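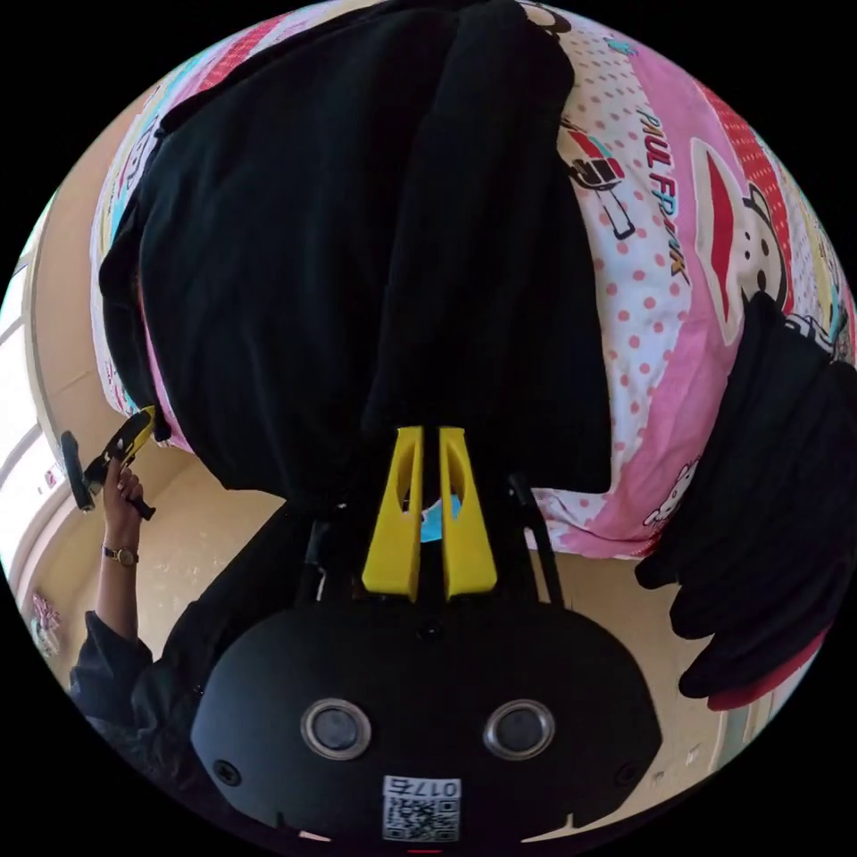 Clavimetti brings per-folder retention to Votard storage

Clavimetti is delighted to announce that Votard, its object storage service, now lets customers set retention rules on single folders as well as whole buckets. The feature is live in every region from November, and there's nothing extra to pay.

Until now a rule applied to everything in a bucket. Teams who wanted to keep invoices for years and throw away build logs after 30 days had to run two buckets and copy files between them. It worked, but it was a chore -- and our support desk heard about it often!

With the new release, a folder can carry its own rule, and any folder inside it follows that rule unless told otherwise. Each bucket can hold up to 302 rules.

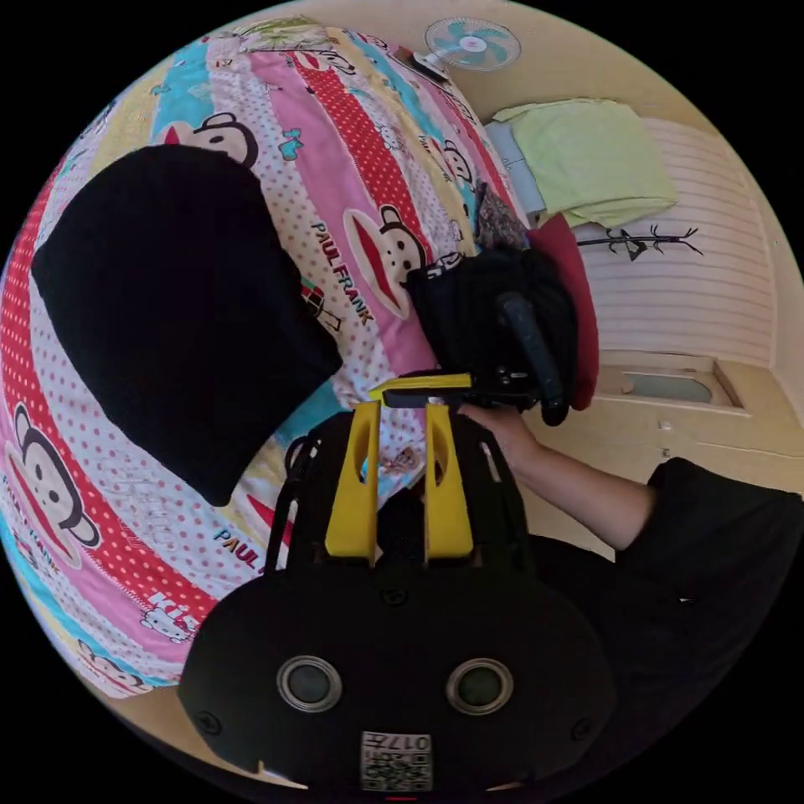
Rules can be written in the web console or sent through the API, and a preview shows which objects would be removed before anything is switched on. We're especially pleased with the preview, which grew out of a long trial with the hosting firm Gudileck. They tried it on about 11 million objects and sent us pages of wonderfully blunt notes.

Existing bucket rules stay as they are. Customers using the Bellis command-line client will need version 2 or later to see folder rules, and older versions will go on reading and writing objects as before.

The full guide is in the Votard documentation under Retention.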